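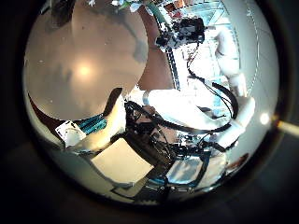
**Fig. 4.1** Wrist view across the work cell. Finger at upper left, forearm and cabling at center.

# Chapter 4: Can They Do the Chores Yet?

Short answer: some of them, some of the time, slowly. Longer answer is the rest of this chapter.

Start with a chore you did today without thinking. Cleared a table, say. Glass, a plate, some crumpled paper, crumbs. Two minutes. You talked to somebody the whole time. You didn't plan a single grasp. Now write down everything your hands had to know. Most students give up before they get to the glass.

That gap is what we are after. Not the big stuff like chess or welding a car door, those fell years ago. The small stuff. Wiping, folding, sorting, putting away, finding the lid.

## 4.1 What counts as a chore

We need a working definition or we will argue all chapter. For us a chore is a task that

- is done by hand, in a place built for people
- comes back (daily, weekly, every shift)
- has no fixed starting layout
- is "done" when a person says it's done

The third one does the damage. A factory cell holds the layout still and moves the same part to the same spot. A kitchen doesn't. A shop floor at closing time doesn't either, which is why we lump sweeping up, restocking bins and breaking down boxes in with the housework. Same problem, different floor.

The fourth one gets skipped and shouldn't be. When is a table clean? Ask three people.

## 4.2 A test you can keep in your head

Through the chapter we use one made-up but fair scoring sheet, the **Tramum list**. It has 54 chores, 49 of them household and the rest shop-floor. Full list in Appendix B. A machine gets a pass on a chore if it finishes without help, in a room it hasn't been tuned to, and nothing gets broken.

Run the Pandeo arm through it (two arms, two grippers, decent software, our running case study) and it passes 11. Those 11 are what you'd guess: carry, push, pick up stiff things, drop them in a bin, wipe a flat surface. Laundry is a fail. Dishes are a fail at the pan stage. Anything with a zipper, forget it.

Is 11 good? Depends who's asking. A lab would be thrilled. Someone paying for the thing would ask for their money back. Hold on to both reactions, you'll need them in 4.6.

## 4.3 Why tables are hard

Tables look like the easy case. Flat, waist high, good light. Look again. 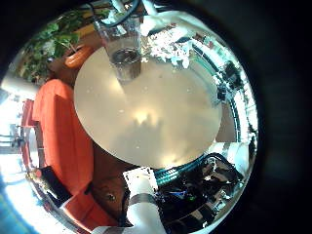
**Fig. 4.2** A tabletop from the wrist camera. Note the clear glass near the far edge and the washed-out white material beside it.

Glass first. A clear glass is mostly a picture of whatever is behind it. Depth sensors that work fine on a cereal box can return holes, or the wall. Humans cheat here: we see a glint and a rim and fill in the rest, and we also just *know* that tables have glasses on them.

Then light. Strong windows wash out pale things, and a crumpled white heap has hardly any edges left to find once that happens. Is it one thing or four? Trash, or somebody's lunch? Both questions have to be settled before the hand moves and they are differnt kinds of question. One is about seeing. The other is about people.

Then the gloss. Shiny tabletops reflect. A dark smudge might be a stain or a reflection, and a machine told to wipe stains will happily scrub at a reflection until the battery quits. Hapeta's early wiping demo had this bug, see Problem 4.7.

And the view itself. A wide lens up close bends straight edges into curves and makes the nearest finger enormous. You trade shape for coverage. Section 4.4 has the math for straightening it out.

## 4.4 through 4.6, what's coming

**4.4** Seeing from the hand. Lens models, calibration, what gets blocked by the hand's own parts and cables.

**4.5** Touch, and what it fixes. Slip, squeeze, the Cadon fingertip. Read this one twice, it's where most of the recent progress is.

**4.6** Time and money. A person clears our standard table in 220 seconds at an easy pace. We work out how slow a machine can be and still be worth having. Night work changes the answer alot. So does not having to watch it.

## Before you read on

Do this now, takes ten minutes. Pick one chore at home. Do it with one hand, thumb and one finger only. Write down every place you got stuck, and what you did about it. Bring the sheet to class, we come back to it in 4.5.

Keywords for this chapter: *unstructured setting, grasp, occlusion, transparent object, fisheye view, task success, intervention*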